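Two-arm cell on kit packing: what do the packers do now?

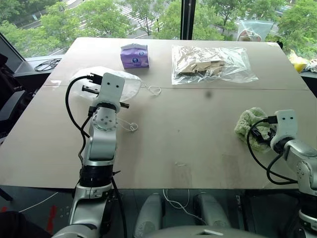 2 min read

Asked 1 May 2023 by drullwood_nights

We pack hygiene kits at Drullwood: face mask, small towel, tissues. Management is trialling a two-arm robot on the cloth items, one gripper per item, and it goes on to the evening shift in June. Target is 300 kits a shift. The bench has 8 packers now. Has anyone been through this? I want to know what the job looks like afterwards, and whether grades change.

Answer 1 (accepted)
Yuzuki Hayashi

We did this at Joretti two years ago. Rigid items were easy. Soft goods were the problem, masks worst of all, as the ear loops snag on each other and on the fingers. The cell managed 244 kits on its best shift against a planned 300.

Lifting and reaching dropped. Clearing faults, presenting stock and checking finished kits went up. Two packers moved to goods-in and the rest rotate. Standing by a cell waiting for a stop is more tiring than packing, so ask for rotation every hour. Get fault clearing written into the job description before the trial ends. Ours was added later with no change of grade and it took months to put right.

Answer 2
kotian_dave

Depends on the site. Ask who can press stop and whether stoppages count against your rate. At Kotian they did.

Answer 3
pallet_lane

We had Cinent software on ours, 100 pages of manual. Get the training in paid hours.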